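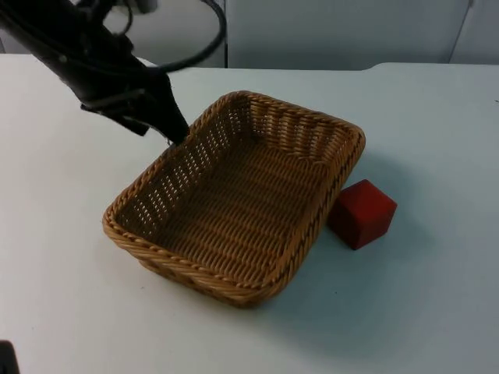

Is a small wicker basket worth buying for the stuff that piles up on a table? Depends what you want to put in it, but for keys, mail, napkins and kid odds and ends I'd buy mine again, and for anything that spills I'd get a plain plastic bin.

OK. Quick review, have to be out the door in a bit. I bought the Nimener basket, the rectangular one, tan-brown, rounded corners. Paid 13 dollars at the Hevari store out by Woromstead. They also had a Somboon one on the same shelf, which I bought the month after, more on that below. Have had the Nimener since November.

Looks

Good. Better than the price. The weave is tight and regular, crisscross pattern, and there's a thicker twisted braid that goes all the way around the rim like a rope. That braid is why I picked it. Cheap baskets usually have a skinny little edge that starts unraveling the first week. This one has something to grab.

Color is plain. Goes with a white table, goes with my ugly brown shelf too. Small openings between the strands on the sides so light gets through, which I like in the window. Less nice when you want to hide what's in there. You can see the outline of a phone charger through the wall, no problem.

Size

Measured it on the kitchen counter. 12 inches long at the top. Shorter at the bottom, and this is my main gripe. The walls slope in. The tag gives you the top measurement only, so I had it in my head that a stack of letter envelopes would lie flat. They don't. They ride up on the slope and sit crooked. Cloth napkins folded in quarters, fine. Paper napkins, fine. Paperback books, one stack and then a weird gap on either side.

If you're buying for a shelf, measure the shelf against the rim. If you're buying for what goes inside, take an inch or two off each way and go by that.

The floor is woven too, but flat. Sits steady, doesn't rock. My old one from somewhere else had a humped middle and everything rolled to the sides. Not this.

What I've used it for

Mail and keys by the door. Worked great until a key went halfway through the side and hung there. Keys on a ring with a big tag, no trouble. Single loose key, eh.

Bread at dinner. Needs a cloth under it, crumbs go straight through otherwise. Rolls look really nice in it though. Did it for a birthday and two people asked where I got it.

Toy blocks. Best use so far by a mile. We have the chunky solid color ones and they live all over the table by late afternoon. Blocks go in, basket goes on the shelf, done. Low enough that a small kid can reach in without tipping it, and the sloped sides make it easy to scoop from. Don't try it with the tiny pegs or beads. I did. Spent the evening picking beads out of the weave with a toothpick.

Bathroom. Rolled washcloths. Looked like a hotel for a week and then the basket started to smell a bit, like wet hay. Moved it out. Dried on the porch over a weekend and the smell went away. I'd keep it somewhere dry.

Crayons. No. Broken ends poke through and leave marks on the table.

Cleaning

Dust gets in the weave. Shake it out upside down over the trash, then the brush end of the vacuum. The braid around the rim holds onto crumbs more than the rest, an old toothbrush gets those. Wiped it with a damp cloth a few times, no color came off on the cloth. Haven't soaked it and won't.

Had one loose end poke up at the corner after a month or so. Trimmed it with nail scissors. Hasn't come back. Might snag a sweater before you notice it, mine did, so run your hand around a new one in the store before you pay.

Scratching: none on my table so far, but the bottom is a little rough. On a glossy finish I'd put a felt pad under each corner. A bit of hot glue holds them. The stick on kind fell off in two days becuase there isn't much flat surface for them to stick to.

Nimener or Somboon

The Somboon is 24 dollars. Straight sides, so you do get more room on the bottom, and envelopes lie flat like I wanted. Has a cotton liner that comes out to wash. On paper it wins.

But. The rim is thin and mine already bowed out on one long side from being picked up full. The liner ties are short and come undone every time somebody digs around in it. And with the liner in it's one more thing in the laundry. I use it for mail now and it's OK for mail. For anything that gets carried from room to room I grab the Nimener.

If Nimener made a straight sided version with the same braid I'd buy two.

Stuff that bugged me

No handles. You lift it by the rim. Fine half full, awkward with something heavy. I wouldn't carry potatoes in it.

Price sticker was on the inside floor, right on the weave, and left goo in the gaps. Cooking oil on a cotton swab got most of it. Took way longer then it should have.

Doesn't stack well. Because of the slope you can nest two, but the braids catch and you have to wiggle them apart. Store them side by side if you have the room.

New basket smell is there for a few days. Dry grass kind of smell. Didn't bother me, bothered the dog.

Who should get it

People with light stuff in medium size pieces. Blocks, napkins, rolls, remote controls, yarn. One ball of yarn plus needles fits well, though the yarn can catch on the weave if yours has a loose end like mine did.

Skip it if you want to hide clutter, or sort tiny things, or keep it next to the sink.

Rating

4 out of 5. Lost one for the sloped walls and the tag that only tells you the top size. Weave, rim and price all good. Hevari had a tall stack left last time I went by, the darker shade was sold out. They take returns with the tag on so don't cut it off until you've tried it with your own stuff, which I did of course, first thing in the car.

Will update if the braid goes.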